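Wadel's pop-up shoe box stunt, did anyone go?

Started by lacequeen_dee, 19 Feb 2020

lacequeen_dee wrote:
OK so I need to talk about this because my group chat is sick of me. Wadel launched the Galtico last week (the knit runner with the weird split heel) and instead of a normal launch they parked a giant shoe box in the plaza by the ferry terminal and made people climb through it to get to the shoes.
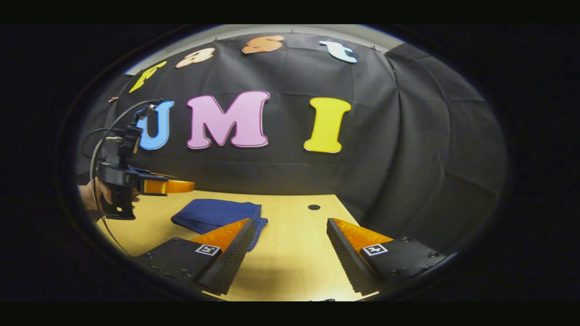 I got in line at lunch and it took me so long that I ate a pretzel, finished a podcast and made friends with the couple behind me. Inside the box there's a tunnel of laces you have to push through, and at the end they hand you a pair in your size and you run one lap of a little track they painted on the plaza. If you beat the time on the clock you get a discount code. I did not beat the time. I was in work pants. But I LOVED it and I want to hear from anybody else who went!

mudroom_mike wrote:
Went with my kid. She did the tunnel three times and never tried on a shoe. So as a playground, ten out of ten. As a way of selling sneakers I'm less sure.

Did they have your size? They were out of 12s by the time I got to the front and the guy offered me a 13 and "a thicker sock."

lacequeen_dee wrote:
They had mine but I'm a tiny women's size so I never have that problem, sorry Mike. The thicker sock thing is making me laugh though.

parcelpost wrote:
I work in media buying (not for these guys) and I'll be the grump. Big box in a plaza is an old idea. Every agency has that drawing in a drawer somewhere. What bugs me is there wasn't one word in that whole thing about why the shoe is any good. They spent years on that knit, or so the press release goes, and what people remember is pushing through spaghetti.

lacequeen_dee wrote:
But I remember the name of the shoe! I couldn't have told you the name of a Wadel shoe before this. Isn't that the job?

parcelpost wrote:
It's part of the job. You remember it because you stood in the line. Most of the city walked past a box with a logo on it. Who did the work, by the way? It had a Grarkum look to me, they love a tunnel.

tessellate wrote:
Yes it was Grarkum. Leonilde Matos ran it, there was a short interview with her in the trade newsletter. She said the laces were meant to feel like being inside the knit. She also said 1,458 people ran the lap over the whole thing, which sounds tiny until you think about how long each one takes.

mudroom_mike wrote:
Inside the knit! OK, I did not get that at all. I thought it was a car wash.

parcelpost wrote:
See, this is my point. If you need the interview to get the idea, the idea's not on the street.

And 1,458 is tiny. Put the same money into bus shelters for a month and you're in front of everybody who commutes.

bluntpencil wrote:
Nobody has ever texted their sister about a bus shelter though. I'm with Dee. My sister doesn't even live here and she sent me a clip of someone wiping out on the turn of that track and asked if I'd been. It got around.

parcelpost wrote:
A clip of someone falling over in your client's shoes. Great.

bluntpencil wrote:
ok fair, that one wasn't ideal lol

tessellate wrote:
I'd push back on the bus shelter thing, parcelpost. Wadel did shelters for the last shoe in November and I pass four of them on my way to work and I still had to look up what it was called. The knit is something you have to feel. It's odd and kind of bouncy and a poster can't do that. Getting it on people's feet was smart, I just think the lap should have been the whole thing and they could have skipped the box. Shorter line, more feet in shoes.

lacequeen_dee wrote:
Nooo, don't take my box away. The box is what made me stop! I walk through there every day with my headphones in and I ignore everyone with a clipboard. If it had been a track and a rack of sneakers I would've gone right by.

kerbside wrote:
Does anyone remember the Kiani thing, with the sandals frozen in the big ice block? You had to stand there till it melted. That was the best one of these I've seen in this city and it cost them, what, an ice block.

mudroom_mike wrote:
I remember that! I stood there for my entire lunch and left with wet shoes and no sandals. Still talk about it. Never bought a pair.

parcelpost wrote:
"Still talk about it. Never bought a pair." I'm going to have that printed and hung over my desk.

bluntpencil wrote:
I bought a pair, for what it's worth. They were too narrow.

tessellate wrote:
Junaid Dogar wrote a good piece on the ice block, if you can find it. His argument was that the people who stood there weren't going to be the buyers, the buyers were the ones who got told about it at dinner. Not sure I believe it but it would explain Mike.

mudroom_mike wrote:
I did tell people at dinner. My brother-in-law wears Kianis. Huh.

parcelpost wrote:
One brother-in-law is not a media plan. I'll give you that the ice block was cheap and that you could understand it from across the street, and that's more than I can say for the spaghetti box.

lacequeen_dee wrote:
You're never going to like the box and I've made my peace with it. Question for everyone though, has anyone used the discount code? The couple behind me in line both beat the clock (show-offs) and one of them messaged me that hers says it's only good on full price and only in the store, and the store doesn't have the gray.

kerbside wrote:
Mine went through online yesterday, but I had to take the socks out of the cart first. Anything extra in there and it gives you an error.

lacequeen_dee wrote:
Passing that along to her right now, thank you!! Mike, you could try it for the 13 and the thick socks, just buy the socks separately.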